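4. Sorting artificial flowers: the stem task

I'll start this section with a confession. When we drew up our list of chores for the two-armed bench, the flowers went in as the easy one. The folding tasks were meant to be hard, the cutlery was meant to be fiddly, and the roses were put down for a quiet Saturday when we wanted a few decent numbers to show for ourselves. They ended up taking more of my time than anything else in the paper, and I've become oddly fond of them.

The job comes from Winport, a small firm that dresses shop windows and hires out table displays. Whenever a display comes back, a person sits down with a heap of stems and sorts them: good roses one way, anything that needs mending another, loose leaves kept by for repairs. It's dull and it's hard on the thumbs. Winport asked us whether a machine could take on any of it, and we said we'd have a go.
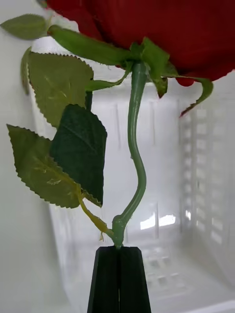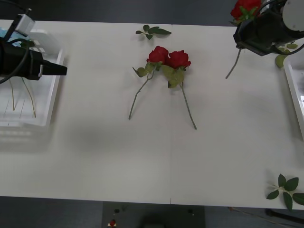 Figure 3. Artificial roses at the sorting bench, with a stem held in a black gripper in both views.

4.1 What counts as done

We kept the rules as close to Winport's as we could. A rose counts as sorted when it has gone into the right container, bloom and stem both inside the rim, with no leaf cluster pulled off along the way. Dropping a rose and picking it up again is allowed. Dragging it along the table by its petals isn't, because the people who do this job now would be told off for it, and I can't see why the robot should get an easier ride.

Loose sprigs are scored separately. They get left lying about the table on purpose in half the layouts, because that's how the heap looks when it arrives at Winport, and a system that only works on a tidy table isn't much use to anyone. The robot may pick a sprig up or leave it alone, but it mustn't carry one off stuck to a rose.

Each attempt gets 30 seconds per stem. That's slow. A practised sorter would be reaching for the tea by then, but we wanted to know whether the machine could do the job at all before we started fretting over speed. We ran 164 attempts in total, split between the two arms, and the layout was changed by hand between one attempt and the next. The person doing the changing worked from a shuffled pile of cards, so that none of us could be kind to the robot without meaning to be (I know I would have been).

4.2 Why a stem is awkward

If you've only ever thought about grippers in terms of boxes and mugs, a stem looks like a gift. It's thin, you can close on it from nearly any side, and it doesn't roll far. That was more or less my reasoning too.

The trouble is what's attached to it. The bloom is wide and sits right at one end, so the whole thing wants to swing as soon as it leaves the table. Grip low down and you've got a long lever with the heavy bit at the far end. Grip high up and the leaves get between the fingers. Some of our stems are straight and some have been bent into an S by years of being pushed into vases, and a bent one turns in the grip when you lift it, so a rose that was facing the right way on the table can be facing quite another in the air.

Then there are the nodes, the little knobbly joints where the leaf stalks branch off. I had them down as a nuisance until we watched the footage back. Closing the fingers just below a node gives the stem something to hang from, and the slipping more or less stops. We hadn't told the system any of this. The people who drove the arms by hand for the training runs had drifted into doing it, without ever mentioning it to one another, and the habit came through in what the robot learnt. When I asked them about it afterwards they had to try it again to see what their own hands were up to.

Leaves are the other half of the story. They're serrated, they're light, and they catch on everything. They catch on each other most of all, and two roses laid head to head will quite happily come up as a pair. A person deals with this by giving a little shake, which is such a small movement that it didn't appear in our first task description. We added it later, and I'd urge anybody writing a similar task to sit next to someone doing the real job for a morning before putting a word on paper.

4.3 What went wrong, and how often it mattered

I'm going to talk about the kinds of failure here and leave the full table for the appendix, where it can be read in peace.

The commonest problem by a long way was the rim. The arm would pick up the rose cleanly, carry it over, and lower it so that the bloom was inside the container and the stem was propped on the edge. By our rules that's a miss. By Winport's rules it's also a miss, though they were rather more forgiving about it than I was, and pointed out that a nudge would fix it. The slotted trays and baskets made this worse, as a stem end can poke into a slot and stay there. We tried lowering the rose at a slant, bloom last, and it helped with straight stems and did very little for wavy ones.

Next came the double lifts I mentioned above. The wrist view is close enough to pick out the veins on a leaf, which is lovely, but a bloom held near the camera can hide a good deal behind it. The fixed view gets the whole table and loses the fine detail. We fed both to the system and hoped that it would lean on whichever was more useful at the time. Mostly it did. When it didn't, the arm tended to hang above the table for a while before picking a rose up by a leaf, and I learnt to look away at that point.

Torn-off leaves were rarer than I'd feared. Only 5 attempts ended with a cluster coming away from its stem, and all of them involved older stock with loose fittings. I don't think that lets the robot off, mind you. Older stock is exactly what comes back from hire.

The sprigs caused a different sort of bother. Lying flat, they're hardly thicker than the table is level, and our fingers are stiff and squared off, so getting under one was mostly a matter of luck. In the end we let the arms leave them be. Whoever tidies up at the end of the run has to collect them, so that part of the chore is still done by a person, and I've marked it that way in the summary.

4.4 Could it do the job yet?

Winport's busy season runs to 2000 stems in a week, so they need something that can be left alone for an hour. Ours can't be. It will sort a spread-out handful of roses while you stand beside it, and it will do so gently enough that I'd trust it with the good stock. Give it a proper heap, the sort that gets tipped out of a box, and it gets stuck on the tangles almost straight away.

What I'd like to see tried next is using the two arms together on one rose. At the moment each keeps to its own end of the table, and one often waits while the other is busy. A person sorting stems nearly always uses one hand to hold and the other to free the leaves, and with a second arm already sitting there it seems a waste to ignore it. We made a start on this in March and stopped when the arms kept getting in each other's way over the middle of the table. The planner would need to know a lot more about where the other arm was heading, and ours only knew where it had got to.

I'd also change the fingers. A softer pad with a shallow groove would hold a stem without needing a node to hang it from, and it might have some chance with the flat sprigs if the tips were thinner. We held off for this study so that the same hardware was used for every chore in the paper. It was the right call for the comparison, but it did the roses no favours.

One last point on scoring, for anyone who wants to repeat this. We judged each attempt from the fixed camera, and a rose resting on a rim can look properly home from that side. Walk over and check. We re-marked a good few of the early attempts after doing so, and every one of them went down.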